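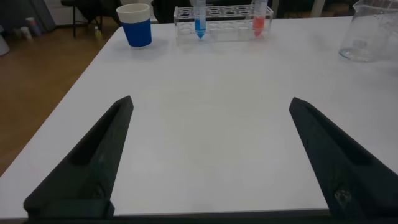 *Figure 9.1. Two conical tubes in a clear acrylic rack, with a paper cup and a glass beaker on a white bench top.*

# 9 Holding and Standing Small Volumes

Conical centrifuge tubes cannot stand unaided. The tapered base gathers a small volume at the tip, where it can be drawn off with little loss, but the tube must be held in a rack whenever it is out of the rotor. This chapter deals with racks, their spacing and their place on the bench. Barros and Tramari patterns are compared in Section 9.4, and rack cleaning is left to Chapter 19.

A white work surface makes coloured liquids easier to tell apart. Colour does not replace a label.

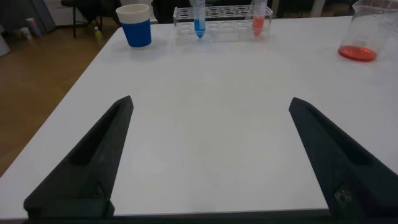

**Why are tubes spaced apart in a rack when there are free holes?**
Spacing leaves room for the fingers and lets each label be read without lifting the tube. It also lowers the chance of returning a tube to the wrong hole.

## 9.1 Terms used

*Tip volume* is the liquid held below the point where the wall begins to taper. *Pitch* is the distance between the centres of adjacent holes.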